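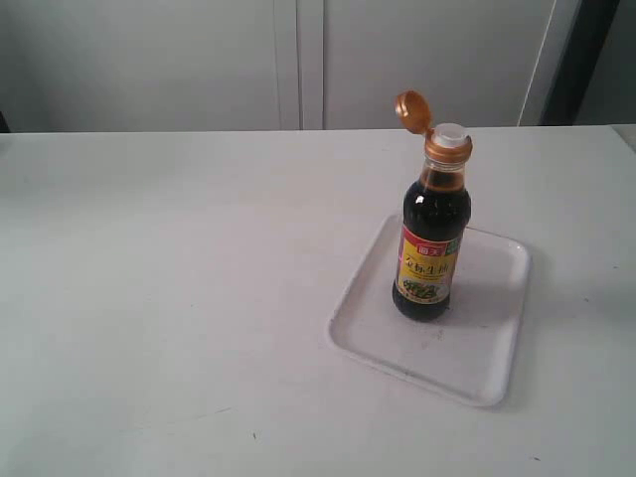
Bottle cell: cap faults and the February stop

The Comari bench handles bottles for the pouring and capping trials in the Flamel project. The job is short to describe. The arm picks up a bottle, sets it down where it is told to, opens or closes the lid, and goes back to its rest position. Most of the trouble this year has come from the lid and from what the fingers do near the neck of a glass bottle.

This page collects pictures of the work with notes on the faults we logged. It was put together by Snežana Georgiou and last changed on 2026-05-29.

Soy sauce bottle on the white tray, flip-top lid open. With the lid standing up, the bottle is taller than the height stored in the program, and the lid is the first thing a descending finger will meet. Fault 9 in the log is this one: the arm came down for a neck grasp with the closed-lid height still loaded, touched the lid, and pushed the bottle over. The glass held. The sauce went across the tray and under the edge of the bench, and the cell was down for the rest of the shift.

After that the height is read again before every grasp. If the reading does not match the stored value, the arm stops and waits for someone to clear it. Benedetta Mancuso wrote the check. It slows each cycle a little and we have left it in.

Fingers closed with nothing between them, the bottle off to the right. A closed, empty gripper is the state we care most about, for the reason given in the log under the February stop. The controller was reading grip from motor current only. When the two tips press against each other the current rises just as it does on a thin object, so the program took an empty gripper for a full one and carried on with the pour. In 191 logged grasps it made this mistake 9 times. Each time the arm went through the whole pouring motion with no bottle in it, and on the last run the wrist passed close enough to the standing bottle that Benedetta hit the emergency stop.

The fix uses finger position as well as current. If the gap is under the set minimum, the grasp is marked as missed and the arm backs off straight up before it does anything else. We ran 126 grasps with the new rule and had no false holds. The Negri finger pads were changed before that run too, so the two results should not be compared too closely. 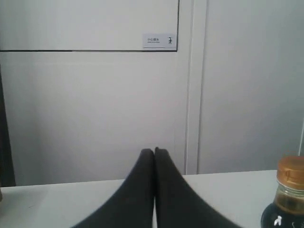
Still open

Side contact on the way back to rest is not detected at low speed. Until it is, keep glass out of the return path and stay outside the marked line while the arm is moving.

The Drurkomero force sensor has been ordered but not fitted. Log entries up to number 94 use the old fault names, and Snežana has the list that matches them to the new ones.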